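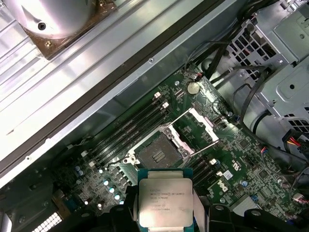
Xeon E5-1630 v3 and the open socket

tapedeck_lou
Anyone else still watching Drostis? I'm 14 episodes in and I love it, but wow, they cannot draw a fight anymore. The harbor duel was basically two still pictures sliding past each other – and the music was doing all the work!

marrowbean
Disagree on the duel. I thought the stills were on purpose, same as the flashback in season one. What bugs me is the pacing. They stretched one manga chapter over two whole episodes.

tapedeck_lou
On purpose?? Narner's sword changed hands between shots.

quillpig
lol it did, I went back and checked. Still a better watch than Wurko though. I dropped that one after the beach trip and never felt bad about it.

marrowbean
Ok, the sword is bad, I'll give you that. But leave Wurko alone, the second half is great once Kaufmann shows up (and the ending song is on my phone now).

dantas_m
Are you all watching subbed or dubbed? I switched to the dub in October and Marcelino Dantas is so good as the old captain. No relation, sadly. He gets the tired voice just right, and in the sub the guy yells every line.

quillpig
The yelling IS the captain. Read the manga, he's in capital letters for 186 chapters.

dantas_m
I did read it, thanks. He calms down after the shipwreck.

tapedeck_lou
Hey, spoilers! I'm not at any shipwreck yet.

dantas_m
Sorry! It's in the opening credits, though.

Recent threads
Drostis episode talk (439 replies)
Wurko: worth finishing? (314 replies)
Best ending songs
Sub or dub, again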